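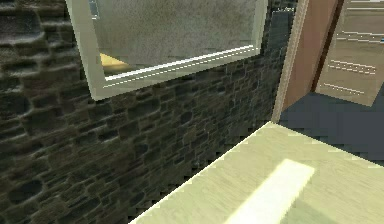 Vundinura video - notebook, 3 Feb 2024

Render pass on the second verse came back overnight. 112 shots in the edit now, against the 87 we promised the label. The song has not gotten any longer, so everybody blinks faster.

Sync first. The lip sync drifts by 2 frames after the bridge. I blamed the Trakon plugin for most of the morning, then found I had cut to the old mix, the one with the extra bar of hand claps. Relinked to the new master and the drift went away. Apologies to Trakon, which still crashes if you save while it is thinking.

Chorus: Ikden want "more energy" in chorus two. Tried cutting on every snare hit. It looks like a slideshow run by a toddler. Went back to cutting on the vocal phrases and pushed the contrast up a little, and I plan to call that energy until somebody objects.

Color: skin tones in the Palacios footage are still too green next to everything else. Built a correction on the wide shot and copied it down the line. Works on all the close-ups except 5, where the singer stands under the sign and turns the shade of a lime popsicle. Those need doing by hand. Left them for whoever opens this project next, with love.

Audio: file from the label is clipped in the last chorus. Asked for a clean one. They sent the same file with "clean" added to the name.

Exports: the vertical version crops out the drummer completely. He will notice. Need to reframe the drum fills at least, maybe the intro.

Still to do:
- five green close-ups
- titles, spelled the way the band spells them this week
- vertical reframe
- back up the project before touching Trakon again

Drive is at the end of the bench, blue tape on it. Please don't borrow the cable.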